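Marking out a floor cell for pick-and-place work

Lay flat paper or matting over the whole reach of the arm and tape down the outer edges. Divide it into a grid with blue painter's tape, running the first strip straight out from the base mount. Press each strip down by hand. Replace any strip that lifts, but a slightly torn edge can stay.

Keep the objects waiting to be moved inside one grid cell. Put the target plates outside that cell.
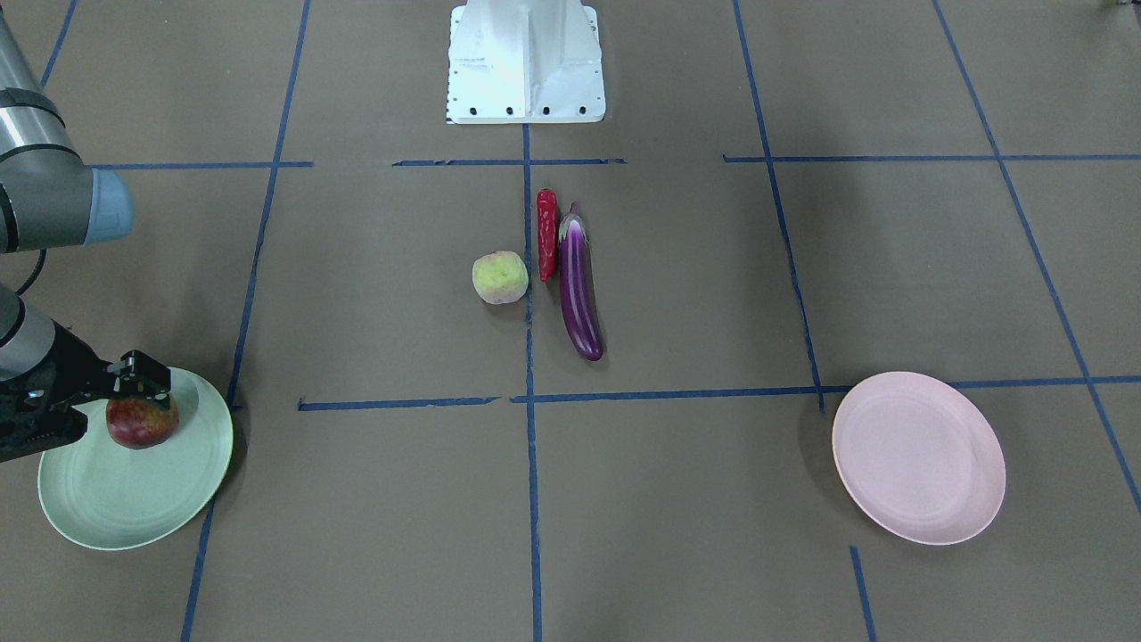 Right arm with the apple at the green plate. Peach, chilli and aubergine are in the central cell.

Before each run, check the following:

The floor between the plates is clear.
Cables on the arm hang free of the gripper.
Everyone is outside the outer tape.

Start at low speed, no more than 200 mm per second, and do 3 slow passes before going faster. If an object is dropped, stop the arm before reaching in. Write the stop in the cell log with your initials.

Questions about the layout go to Geetha Poduval.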